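The Blocks That Stay in the Bin

By Kartini Teoh

When my son was four, he had a box of wooden blocks, and every evening we had the same discussion. I wanted the blocks in the box by size. He wanted them in the box, finished, the lid down. I thought he was lazy. Now I have spent three afternoons with people who think about blocks and bins for many hours, and I am less sure that I was right.

The place is called Tiltedham, a long room over a bicycle shop, with dark carpet on the floor and tables of light wood. Bimla Tripathi started the sorting room in May. People come after work, up to 400 in a season, and they sort things. They bring buttons, screws, crayons, the contents of a kitchen drawer. Bimla gives them bins and tea, and she does not tell them how to do it.

"A bin is already a decision," she told me. "You said, these things live together. After this, you can relax a little."

I asked what she means with relax. She explained that most of us make too many compartments. We buy a tray with small sections, we fill it on the first evening, and by the next month the small sections are full of the wrong things. A wide bin with low demands is kept in order for longer. You see all that is inside, and your hand can enter from any side.

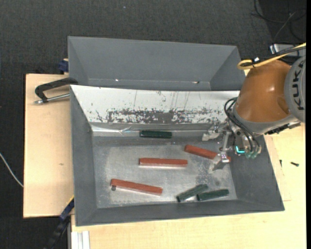
Red and green blocks share the front bin, with a second gray bin behind.

I like a bin that shows its age. Madhu Tyagi, who repairs furniture and comes to the room often, agrees with me. He says scratches and flaking paint tell you where the hands and the objects go. He would never repaint the inside of a working bin. "You paint the outside, for the guests," he said.

Color is the other subject on which everybody has an opinion. Deepak Dubey sorts by color only. He says the eye finds green faster than it finds long or short, and he arranged his whole workshop in this way. Jabari Koech finds this very pretty and not practical. At home he keeps one mixed bin for the things he uses each day, and next to it he leaves one with nothing inside. The empty one is for the moment when he needs to move things out and look at them.

I have tried the empty bin at home for 2 weeks. It is difficult to leave it empty. My husband put his gloves in it on the first day, and then the mail. I took them out again, and I think we will continue like this for some time.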